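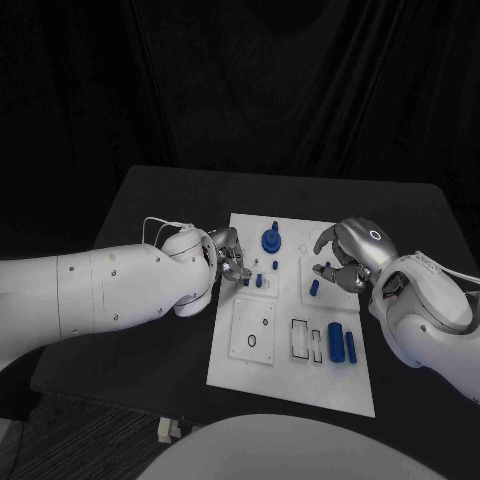
Fig. 1. Both hands over the task board, blue parts and plates laid out.

Notes for Session 7: Two Hands, One Board
Robotics Club, Kadstead. Handout by Bohumila Vávra, 14 May 2020

Print this page | E-mail this page

Welcome back, everybody, and thank you for all those lovely sketches from April (I have read all 18, and yes, even the one on the napkin!). Today we think about which hand should do what. Start with the thick blue cylinder and the thinner one beside it, near the outlines, and write down which arm you would send for each, and where the other arm ought to wait.

Please keep your steps small. "Pick up the peg" is really several steps: move over it, open the fingers, come down, close, lift. Matěj Kubíček's group wrote 17 lines for one peg and I was delighted.

For next time: plan a route for the short cylinder lying on the raised plate.

Shares: 7 | Comments: 2

Silvia Tóth: Can we work in pairs on the route?

Bohumila Vávra: Of course, Silvia, just put both names on it!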